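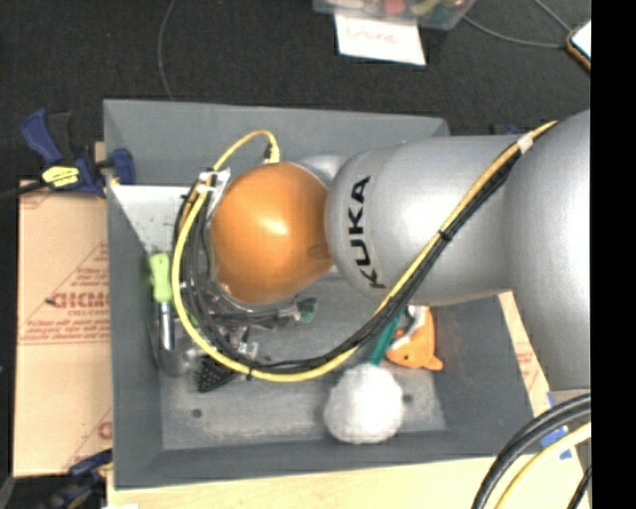
Minutes of the March get-together, Jeston Toy Library

Present: Yu-na Jeon (chair, and biscuits), Ji-hoon Kwon, the Utine branch pair, two new parents from the Kwak estate, and me on the notes again. Apologies from the Zonska group, who had a burst pipe and quite enough to be getting on with.

We started at ten past seven, once we'd found the key to the tea cupboard.

1. Last time's minutes

Agreed, with one correction. I had written that Ji-hoon would mend the puppet theatre. He would like it known that he only offered to look at it. He has now looked at it and says the curtain rail has had it, so I've put a new rail on the shopping list.

2. The soft toy sort

This took up most of the evening and I enjoyed it far more than I expected to! Yu-na wants every soft toy on the shelves to have a proper home by Easter, so we went through what counts as a soft toy in the first place. The orange-and-white clownfish is easy, he goes in Sea Creatures with the octopus and the whale that has lost its squeak. The white fluffy pom-pom ball is harder. I said it was a ball and should go with balls. One of the Utine pair said it would be wrecked in an afternoon if it went in with the footballs, and I have to admit she has a point. We settled on a new section called Small and Squashy, which Ji-hoon thinks sounds like a firm of solicitors.

Then the teal-green fabric. Opinions were all over the place. Yu-na would like it for the dressing-up rail, I'd sooner see it go to the under-threes for peekaboo, and one of the new parents asked very politely if it could be the sea for the clownfish. We all liked that so much that we stopped arguing. It'll go in the story bag with him, provided it survives a wash.

Action: Yu-na to write the new shelf labels. Me to make up the under-the-sea story bag (I've got a drawstring bag at home that will do).

3. Washing

We have 302 soft toys on the list and, going by the cards, 28 of them haven't been through a wash since last summer. Bit of a groan went round at that. Ji-hoon offered his machine for two loads a week and the Utine pair will take the big ones, as they have the garden and the long line. Please, please put small things in a pillowcase and knot it. The pom-pom ball is to be done by hand in cool water and left on a towel, and I don't want to hear that somebody tumble dried it.

Long fur gets brushed while it's still a bit damp. Anything with a loose eye or a split seam goes in the mending basket and doesn't go out on loan, even if a child is standing there with their arms out. I know. I've been on the desk for that conversation too.

Action: Ji-hoon to collect the first load after Saturday club's usual finish.

4. Trays and bins

Longish chat about how things are kept. Yu-na is keen on grey trays everywhere so it all matches. I'm in favour of anything with sloping sides that little ones can see into and reach into without the whole lot coming down on their heads. The Kwak parents asked for picture labels as well as words, and we said yes straight away and wondered why we hadn't done it years ago.

There was a half-hearted go at lids. Dropped. We lose lids.

Action: new parents to draw the pictures, Yu-na to cover them in sticky plastic.

5. Money

£688 in the account. We agreed to spend up to £60 of it on trays, labels and the curtain rail, and to ask again next time if that doesn't stretch. Ji-hoon asked whether biscuits could come out of the same pot and was told no, by several people at once.

6. Any other business

The Utine branch would like to borrow the wooden railway for half-term. Fine by everyone, as long as the bridge comes back this time.

One of our regulars has asked for more fish. Yu-na to have a look round the charity shops.

Somebody left a blue umbrella in the hall. It's behind the desk.

Zonska are hosting next time if the floor has dried out, otherwise we're back here at seven. We finished at five to nine and Ji-hoon washed up.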